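Ticket 3553: submitted applications missing from the reviewer list (Eden student venture programme)

Filed under: Help desk / Programmes and applications / Fimeo forms
Last updated: January
14 comments

Status: closed
Raised by: Roos Visser, student enterprise office, Alholm
Handled by: Alun Bellis, applications support
Systems: Fimeo (application forms), Hollis (reviewer and mentor lists)

Problem as reported

Roos Visser, 09:12
The Eden round closed at midnight. Fimeo says 51 applications were submitted. I opened the reviewer list in Hollis this morning to start sharing them out and it only has 46. All 51 teams got the confirmation email, I have checked the mail log for that. The sync light in Hollis is green and the last run shows as complete. I have pressed "Refresh list" several times and logged out and in again.

Reviewers are expecting their packs by four this afternoon. I can hold them until tomorrow morning if I have to, but two of them have blocked out this evening for reading and I would like them to have something.

Alun Bellis, 09:31
Thanks, picking this up. Please don't press "Send packs" yet, even for the ones that look right. Once a pack goes out Hollis fixes the order of the list, and adding teams afterwards means redoing the scoring sheets by hand. Can you send me the names of the missing teams if you have them?

Roos Visser, 09:44
Done by comparing the two exports. The five missing teams are in the sheet attached to the ticket. Things I noticed:
– they are all team applications, no solo founders
– they cover three different faculties, so it isn't a department thing
– three came in during the last hour before the deadline, the other two were submitted the week before
– one of them was in last year's round as well

Alun Bellis, 09:50
That helps. The two early ones rule out the deadline. I had been going to look there first.

What was checked

1. Form status in Fimeo. All five show "Submitted" with a submission time and a locked form. No unsigned declarations. One has a budget file that is over the recommended size, but it opened without trouble and two of the applications that did arrive have bigger ones.

2. Round setting. Each form is attached to the current Eden round. I checked the team from last year with some care. Its old application is still in the archive, where it should be, and the new one is a separate record with its own reference.

3. Filters in Hollis. The reviewer list was set to "All stages, all faculties". I viewed it from my own account with no filters and got the same 46. I also looked in the withdrawn and ineligible folders. Both were empty.

4. Sync run. The summary page says complete. The full log, which programme staff can't see, says complete with skipped rows. Each of the missing teams has a line reading "1102 member conflict, row skipped". The summary page treats a skipped row as finished, so the light stays green.

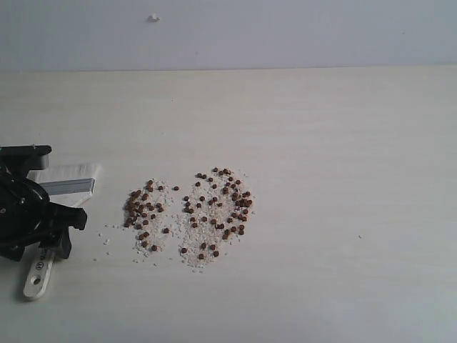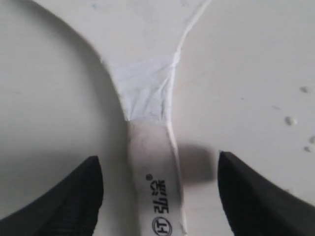 5. Member records. Code 1102 is raised when someone named on a team matches two people in Hollis. In all five cases one member had a second record under another email address. Mostly it was a personal address used to book a place on the autumn ideas evening, with the university address then used on the application form. The returning team has a member who graduated in the summer and now has an alumni address as well as the student one.

6. Solo applications. Checked for completeness. A solo founder with two records doesn't cause the error. Hollis takes the record that owns the form and ignores the other. The conflict check only runs on the list of additional members, which explains why every missing application was from a team.

Alun Bellis, 10:58
Cause found, see step 5. The applications themselves are complete and safe in Fimeo. No team needs to resubmit anything and I would rather we didn't reopen any forms, as that would change the submission time on the record.

The fix is to merge the duplicate people in Hollis and run the sync again. I can do the merging but I need you to confirm for each person which address to keep. I don't want to guess and have mentor emails going to an inbox that no one reads.

Roos Visser, 11:06
Can I choose the university address for all of them and be done with it?

Alun Bellis, 11:09
For four of them, yes. The graduate's student address will be switched off at some point in the spring and the programme runs past that. I'd ask that person.

Roos Visser, 11:13
Fair enough. Emailed. I have said it is a contact details question only, I don't want them thinking something is wrong with the application.

First attempt at a fix

Alun Bellis, 11:40
Merged the first four people, keeping the university address in each case. Ran the sync. Three teams came through and the list now shows 49. The fourth is still being skipped with the same code.

Alun Bellis, 11:52
Looked at the fourth again. The member in question had a third record, made when they signed up as a peer mentor two years ago. The surname is spelled with a hyphen there and without one on the other two, so it didn't come up in my name search. I found it by searching on the student number.

For anyone following this later: search on student number first. Name search in Hollis is exact on punctuation and accents, and it won't suggest near matches.

Alun Bellis, 12:03
Third record merged, sync run again, list now at 50. Only the graduate's team is left.

Roos Visser, 12:20
I can see 50 here too. Do the merged people lose their history? One of them had attendance notes from the pitching workshops and we use those when we award the travel grants.

Alun Bellis, 12:27
No. Attendance, bookings and notes all move to the record that is kept. What does get lost is the profile photo and the short biography from the record that is dropped, unless the kept record has those fields blank. I checked the four before merging. One had two different biographies and I copied the older one into the notes so that you can decide.

Roos Visser, 12:30
Thank you. The newer one is fine. The older one is from when they were planning a bicycle repair business.

Second attempt

Roos Visser, 13:48
The graduate has replied. Use the alumni address.

Alun Bellis, 14:02
Merged, keeping the alumni address. The sync then failed for that team with a different message, "owner not in current cohort". The alumni record has the status "Former student" and the Eden round is set to accept current students only.

Is this person allowed to be on the team? I can change the status but that is your decision and I need it in writing on the ticket.

Roos Visser, 14:10
Yes. The rule is that at least half the team must be current students and recent graduates may take part for one year. There are four people on that team and the other three are all current. Please treat this comment as approval.

Alun Bellis, 14:21
Thanks. I have left the person's status alone and added "Recent graduate" to the accepted groups for the round, which matches the rule as you've written it. Changing the status to "Current student" would have given them building access again, and that isn't ours to give.

Sync run at 14:19. No skipped rows in the full log. List shows 51.

Checks before packs were sent

– Number of applications in Fimeo and Hollis is the same.
– Each of the five recovered teams opens from the reviewer list, with all attachments.
– Submission times match the originals in Fimeo, including the three from the final hour.
– Conflict of interest flags have been run again. One reviewer is now flagged against one of the recovered teams (same department) and Roos has moved it to another reviewer.
– Scoring sheet tested with a dummy score, then cleared.

Roos Visser, 15:36
Packs sent, all 51 included. One reviewer has already written back to say the link works.

Follow-up

Alun Bellis, 15:55
Some things to note before I close this.

The green light is misleading and I've raised that separately. Until it is changed, programme staff should compare the submitted total in Fimeo with the total in Hollis after each deadline, the way Roos did here. It takes a minute. If the two numbers differ, send us both exports and leave the packs alone.

Event bookings are where most of the second records come from. The booking form accepts any email address and doesn't ask for a student number. Roos, if you're willing to make student number a required field on the spring events, we should see fewer of these. Visitors from outside would need a way to skip it.

I've also asked for read access to the full sync log for the enterprise office. No answer so far.

Roos Visser, 16:08
Happy to add the field. Can it be optional with a tick box for "I am not a student here"? We get people from the town at the ideas evenings and I don't want to put them off.

Alun Bellis, 16:12
Yes, that works. The booking form supports it. Send me the form link when you've set it up and I will test it with a made-up visitor.

Roos Visser, 16:40
The mentor matching for this round uses the same list, doesn't it? Will it need another sync?

Alun Bellis, 16:47
Same list, and no extra sync needed. The five teams will come up for matching once their scores are in. If anyone adds a new member to a team before then, the conflict check runs again on the whole team, so have a look at the totals after any change.

Closing the ticket. Reply to the same thread if a team goes missing during matching and it will reopen under 3553.

Tags: applications, duplicate records, error 1102, Hollis sync, student start-ups
Was this helpful? 5 people found this useful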